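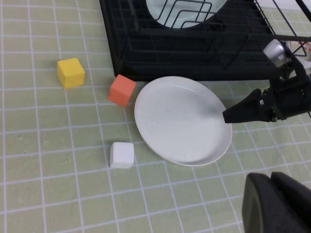 Opinion | Setup and Upkeep

In defense of the slow morning

I have a soft spot for the half hour before a machine does anything useful. At Bloxham, where I help look after a two-armed bench cell we call Rikitz, that half hour starts at 7:30 with a cup of coffee parked well away from the table, and it ends when I am satisfied that both arms agree on where the table is. Some mornings it takes the whole half hour and some mornings it takes until lunch, and I have come around to thinking that both kinds of morning are worth paying for.

Not everyone I work with feels this way, and I understand why. The cell next door, Bokitz, does one job on one kind of part, and you could set it up with your eyes closed. Rikitz handles dishes. A plate is a rotten thing to ask a gripper to pick up. It is low and smooth, and its rim curves away from you wherever you come at it, so the finger has to arrive at the right height and the right slant or it will either skate across the top or bump the side and send the plate off on a little trip. When you have a finger hanging just over the edge of a white plate, with a wire rack right behind it, you are looking at most of what can go wrong with a cell like ours.

So let me make my case for the gridded mat, which people tend to take for decoration. Ours is a pale green with thin white lines, and I would give up a good deal of fancier equipment before I gave it up. When an arm has drifted, the mat is usually where I first notice it. I send a fingertip to a crossing I know well, crouch down, and look. If it lands where it landed yesterday, we go on. If it is off by the width of a line, I stop and find out why, and I do not nudge the number in the software to make it look right. I did that once, in my first December here, and spent the following week chasing an error I had tucked away myself.

Then there are the foam cubes. We keep a yellow one, an orange one and a white one, and visitors always smile at them, as if we had raided a toy box. I like them because they forgive you. A foam cube that gets squeezed too hard goes back to its shape, and a finger that comes down on top of one is none the worse for it. We warm up on the cubes, set down at odd angles, before either arm is allowed near a plate. The white one earns its keep in another way. A wrist camera that has no trouble with yellow can get muddled about white beside white, so I like to leave that cube close to the plate's rim and see what the software makes of the two of them.

The dish rack, I will admit, is where my patience gets tested. Thin black wire is hard on cameras and hard on fingers, and the gripper is black too, which does nobody's eyes any favors. The lazy fix would be to bolt the rack down so it never moves. I have argued against this at some length (my colleagues would say at great length). People's racks get shoved around. If we teach the arms with a rack that sits in one spot forever, we will have a cell that is very good at one spot.

Our written routine, the Starkitier sheet, has 11 steps, and there is a push every few months to trim it. I would happily lose the step about wiping down the monitor. I would fight for the one where you look over each gripper by hand, joint by joint, and feel for a screw that has begun to back out. Linkages that small loosen in ways a log file will not show you for days. We had a run of 201 pick attempts last winter with 64 misses in it, and we talked about lighting and models and the shine on the plates for the better part of an afternoon before somebody took hold of a finger and wiggled it.

I know what the time costs. A slow morning means fewer runs on the board, and the board is what gets read out at the meeting. All I would ask is that the setup be written on the board too, in the same size letters, with the name of whoever did it – and that the next person in line for the job be given a full week beside the cell before they are left alone with it. I had two days, and I am still picking up things I should have been shown.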